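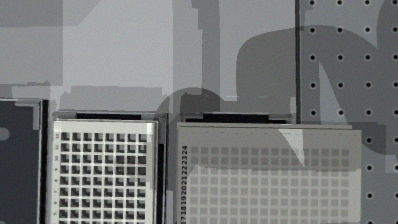
The Prirlow Family History Society has opened its parish register index to anyone who cares to look, and those of us who have waited years for it could hardly be happier! The index covers baptisms, marriages and burials from 1629 onward, with 3195 entries typed up so far from 54 bound books. Each page was ruled into a grid before typing began, much like the plate of dark square wells with its printed numbers down the left margin, so that every name could be traced back to its own row. It was slow work, and the older handwriting (oh, those long tails on every letter) didn't help.

The burials are the part most visitors ask for first - 1162 of them - and they include many families who later moved on to Orumo and Kofler. 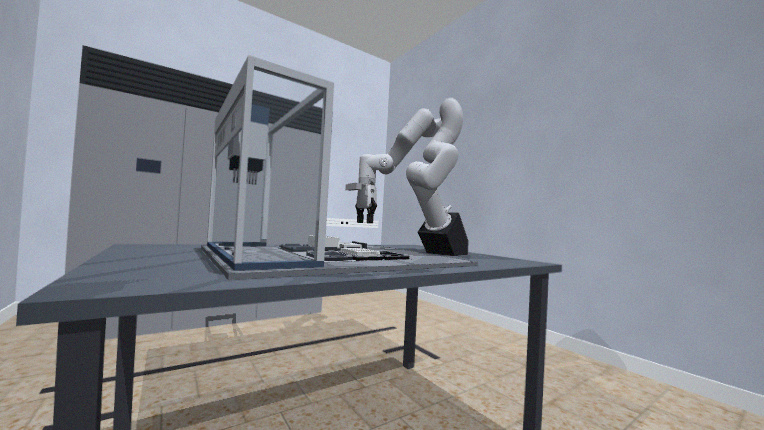

Do I need to be a member to search the index? Anyone can search free of charge, and members can also order copies of the original pages.

The marriages with missing surnames are still being checked against the Utum registers, and those should be added in October, so do look again then if your great-grandparents are being stubborn.
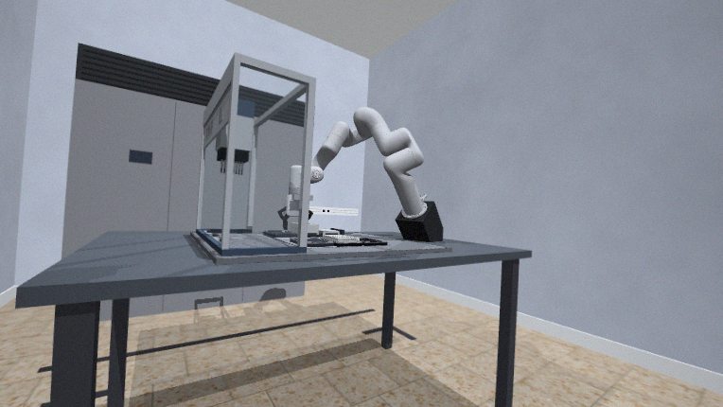
Posted by Margit, newsletter editor
July 2025

Corrections are very welcome. Please send the entry number along with your note, and allow up to a month for a reply.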